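Chapter 7
Gathering Examples

What you need before starting: Chapter 4 (joint spaces and frames), the first half of Chapter 6 (losses). If you skipped 6, go back, it's short.

7.1 Where the examples come from

Up to now the data just showed up. A file, already cleaned, already split, you loaded it and trained. Fine for learning the math. Not how it goes on a real arm. On a real arm somebody has to move the thing, over and over, and write down what it did, and the policy you end up with will never be much better than that pile of recordings.

So, a chapter on the pile. How to plan it, how to record it, what to throw out. Less math than the last chapter, more housekeeping. Students rush this part and then spend May trying to fix with a bigger network what a second week of recording would have fixed.

Some words first. A demonstration is one attempt at the task, start to finish, with everything logged: joint angles, gripper command, camera images, timestamps. Also called an episode. A trajectory is just the motion part of it. A dataset is a set of demonstrations plus the notes that say what they are. The notes count. A folder of episodes with no notes is close to useless six months later, even to the person who made it.

Three ways to get a demonstration, in the order most labs try them:

Hand guiding. Put the arm in a compliant mode, take hold, push it through the task. Cheap, quick to learn. Trouble is your hands and sleeves end up in the camera images, and the policy will happily learn to follow a sleeve.

Teleoperation. Drive the arm from a second device - a joystick, a small leader arm, a headset controller. Nobody in the way of the cameras. Slower, and beginners are jerky for the first hour or two. Throw that first hour out.

Scripted motion with noise. Write a controller that does the task when it knows where everything is, add small random offsets, record. Good for volume. Bad for variety, it only ever makes the mistakes you scripted.

Most of the datasets in this book are teleoperated. The exercises assume it.

7.2 A worked case: the Otero set

We'll keep coming back to one collection through the chapter, so learn its numbers. The Otero set was recorded for a pick task: close on a part in a tray, lift, hold. Octavio Arboleda ran the collection and wrote the log we reprint in 7.6. Total recorded, 763 episodes. Total kept, 467.

Look at that gap. Nearly 300 episodes gone, and the arm was working fine for most of them. What went wrong, from the log: clocks on the two cameras drifting apart, gripper command saved but not gripper position, operator started moving before recording started, tray nudged between the reset and the start. All dull. All preventable, and 7.4 is the checklist that would of prevented most of it.

The set used 16 start layouts, meaning 16 marked positions and angles for the tray. Operators went through them in shuffled order. Shuffled, not first to last. If layout one always gets recorded by a fresh operator and layout sixteen always by a tired one, you've mixed up two things and no analysis will pull them apart again.

There were 2 operators. Too few, we think, and the Nyamweya set in 7.5 shows what more hands buy you.

7.3 What to hold still, what to vary

Decide this on paper, before the arm is powered. Take a sheet, draw a line down the middle. Left side, things that must not change: camera mounts, tray type, software version, mat. Right side, things you want the policy to cope with: part position, part angle, lighting, clutter near the tray. Anything you can't place on either side, ask about it now. Leaving it undecided means it will vary on its own and you won't know when.

Common mistake with the right-hand side. Students vary position a lot and angle hardly at all, because sliding a part is easier than turning it. Then the policy works on every spot in the tray as long as the part lies the long way. Count your angles seperately from your positions.

Another one. Only recording clean grasps. A policy trained on perfect approaches has never seen a bad one and has no idea how to get out of it. Start some episodes off to one side. Let the operator correct. Keep those, tag them, they're worth more than another clean run. We come back to this in 7.7 with the Trastis experiments.

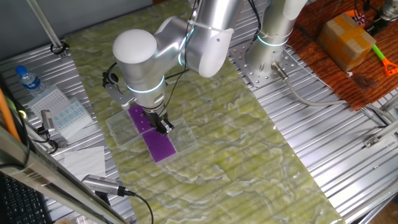

Contact is the stretch of an episode most worth logging well, and the one most often logged badly. Approach is easy, long smooth motion, any frame looks like its neighbor. Then the fingers meet the part and everything that matters is packed into a short time. Take a purple rectangular part in a clear tray, two-finger gripper down on it near the middle. Write down where along its length the fingers are. A row of small holes on one section, flat solid surface on the other, so the note can say which section as well. Do it for every episode, same words each time. Exercise 7.1 asks you to write the note format before you record anything, keep it to one line.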